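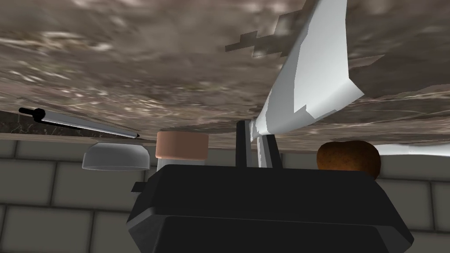 Brown and gray mottled surface with a pale gray tiled wall. Computer rendering.

Notes on Servicing a Document Scanner Under Contract

The present entry concerns the sheet-fed document scanner, a device that receives far less attention in most offices than the copier beside it. The unit under discussion is a Codel, maintained under an annual agreement with Horareck and used for the intake of paper records at our Stirnotby office.

In the spring, the scanner began to pull two sheets at once. Operators were advised to fan the paper and reduce each batch to 50 sheets or fewer, but double feeds continued. The matter was then referred to Horareck, whose technician, Valtteri Ahonen, attended on the following morning.

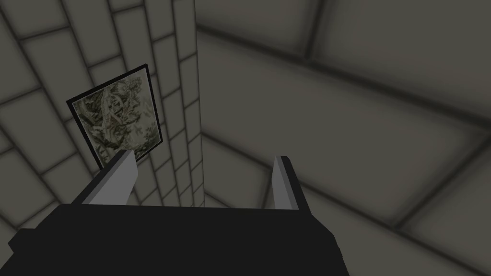
Mr. Ahonen replaced the pickup roller and the separation pad as a set. The agreement covers labor and travel but excludes rollers, pads and lamps, which are classed as consumables. Customers are encouraged to read that clause before signing. I had read it and had forgotten it.

After the parts were fitted, the roller counter was reset from the maintenance menu. A test batch of 284 pages was then scanned at 300 dpi, with 2 double feeds recorded. Mr. Ahonen adjusted the paper guides and ran the batch again without error. 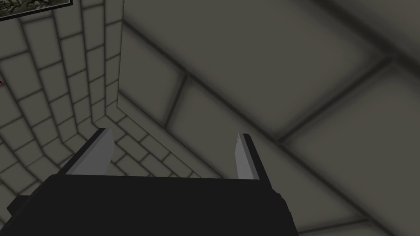 Page last modified: November

A separate fault was reported by my colleague Vimala Hegde, who had noticed a thin vertical line on every scanned page. Such lines are commonly caused by a speck of adhesive on the narrow glass strip under the feeder. The strip should be wiped with a lint-free cloth and a cleaner approved by the manufacturer. Paper towels are not suitable.

The line returned within 3 weeks. Ghislain Morin traced it to a stack of forms on which correction fluid had been used, and those forms are now scanned on the flatbed. 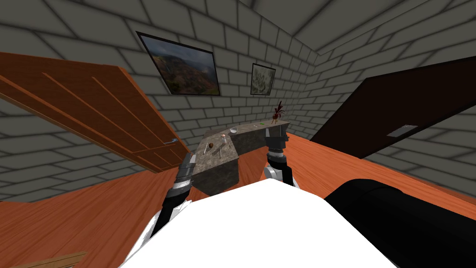 With regard to renewal, a competing quotation was obtained from Shibata. It was lower in price, but it provided for depot repair only, and the loan of a replacement unit was charged separately. The Horareck agreement has been renewed for a further year on the same terms. Service requests should continue to go through Aatos Miettinen, with the serial number and the current page count included.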